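Weslow Junior Cricket Bat, size 5 – review
By Kieran Mac Mathúna, 2 June 2022

My daughter moved up to hard-ball cricket this spring and needed a proper bat. We bought the Weslow from the club shop and she has used it for 11 matches, plus nets.

The bat came with a thin coat on the face, but it still needed knocking in. I did that over two weeks with a mallet, mostly in the evenings after the dishes.
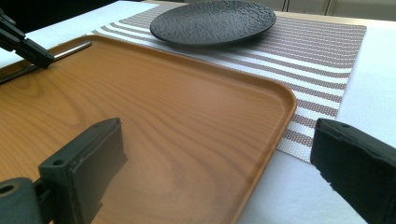 In the middle

The sweet spot is low, which suits the slow pitches we play on. Drives along the ground go well. Anything hit high on the blade dies, and she was caught at mid-off 3 times before she got used to it.

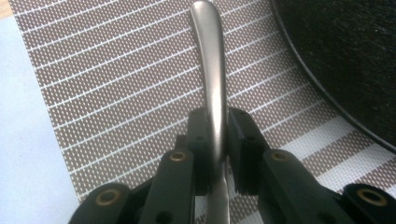 Pickup is good for a bat this size. Her coach, Dexter Nakamura, thought she would be better off with a lighter Halvorsen, so she borrowed one for a match. It was easier to pull with, but she went back to the Weslow for the next game.

The grip is the weak part. It started to slide down after a month and I replaced it with a spare from my own bag.

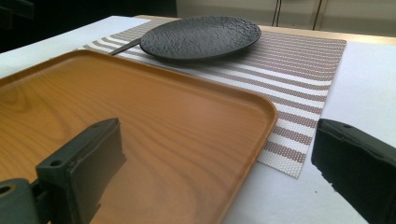

The toe guard has stayed on and there are no cracks in the face. There is one small dent near the inside edge from a yorker at Vikholm – nothing that needs repair. I oil it lightly and keep it out of the car. 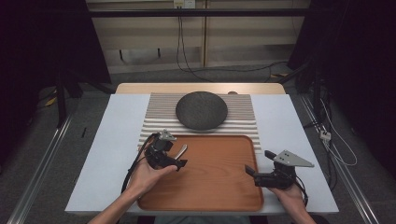 I would buy it again for a young player who likes to play straight. If yours mostly cuts and pulls, try the Halvorsen first. We will keep using ours through July and then see how much she has grown.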